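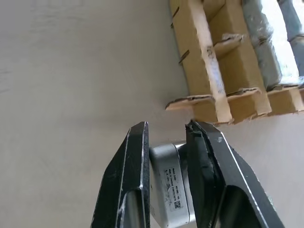
White label, very small print, little square code in the corner.

Newsletter > Around the House > Winter Clear-Out

Read the Label First

January 7, 2018

Print this page | E-mail to a friend

So the holidays are over, the tree is out at the curb, and I have spent most of the week on the floor of the back closet with my reading glasses on and a mug of tea going cold beside me. Those of you who have been to my place on Billen Street know the closet I mean (and know why I usually stand in front of it). It's where every piece of electrical this-and-that goes when I don't know what it belongs to. Chargers, metal boxes, plastic boxes, cords with a plug at one end and a mystery at the other. I got it all out onto an old bedsheet and very nearly shoved it all back in again.

What saved me was the labels! I'd never paid them any attention. They're stuck on a bit crooked half the time and the print is so tiny you wonder who it was meant for, but almost everything you need to know is sitting right there. Take the silver-gray box at the top of this item. Plain as can be, a rounded edge and a flat front, and if you met it in a drawer you'd have no clue. But there's a white label with line after line of text, what looks like a model number, something that reads like "Made in Thailand," a long string of digits, and then a lot of even smaller stuff I won't pretend I could make out. That's a whole lot more than I know about most things in my closet.

Anyway, I got a system going, and a few people at the Ivwood potluck asked me to write it down, so I am.

Get a good light. I mean a really good one, a desk lamp you can bend. The ceiling light in my hallway was hopeless and I wasted my first evening squinting. Tip the thing back and forth, too, since shiny metal throws a glare right over the words you want. If your eyes are like mine, take a picture of the label with your phone and then blow it up on the screen. My neighbor Zakhar Lytvynenko showed me that over the fence and I felt pretty silly for never having thought of it.

Look for the word "Model" and copy down whatever comes after it, letters and dashes and all. Don't mix it up with the long number, which is usually the serial number and belongs to that one item only. I copied serial numbers for my first bunch and typed them all into the computer and got nowhere, and I was quite cross about it until I noticed. The model number is the one to search. It will nearly always bring up a picture of the thing and what it was for, and there's your answer.

On chargers and power supplies, find the line that says "Output." It'll have a number with a V after it and another with an A or mA. Write both down. A plug that happens to fit is no promise that it's the right charger, and I have one dead radio to show for that. If you still own the gadget, its own label or the spot by the socket will often say what it wants, and you can match them up. I got two matches this way that I'd given up on years ago, one of them for the good camera!

The square codes I had mixed luck with. My phone read a few right off, and mostly they gave me the same number that was printed beside them, so you haven't lost much if yours won't scan.

Now for the tagging. I used plain masking tape at first and it curled up by the next morning, so I borrowed the Orkix label maker from the craft shelf at the Ladefoged Room (it's back now, with fresh tape in it, you're welcome). Put your own tag on a different side from the maker's label. Please don't stick it over the top, and please don't peel the old one off because it looks messy. I used to do that! I liked things tidy, and now I have a perfectly neat black brick with no idea in the world what it does. For cords I fold the tag around near the plug so it makes a little flag. "Printer, upstairs." "Mom's lamp." Whatever you would say out loud if somebody asked.

A word about anything that might have your own files in it. Old drives, old phones, the family computer that's been under the guest bed since forever. These I put in a separate shoebox and did not toss, and I'd ask you to do the same until you've had a chance to go through them or get a grandchild to. We found 3,550 photos on ours, including my sister's wedding and, for some reason, a great many of one particular squirrel. I'd been ready to give that computer away. Once you've saved what you want, ask how to wipe a thing properly before it leaves the house. And don't go opening up any sealed metal box to have a look inside, especially one that plugs into the wall. Curious is fine, screwdriver is not.

The final tally from my closet was 13 items for the recycling bin, one bag of cords for the swap table, and a single shelf of things I can name. I even know what the gray one with the green light is now (doorbell!). There are still two objects I can't work out, no label on either, and I'll bring them along next time in case somebody recognizes them.

If you're doing your own closet, hang on to your electrical stuff until February, when we'll have the swap table out again in the Ladefoged Room. Please tag what you bring, even if all the tag says is the model number and "no idea." Loose batteries should go in their own bag with tape over the ends. I'll have the bendy lamp and a magnifying glass on the table for anyone who would like help with the small print, and there will be the lemon bars again, as I've had requests.

Mireille Aubert

Print this page | E-mail to a friend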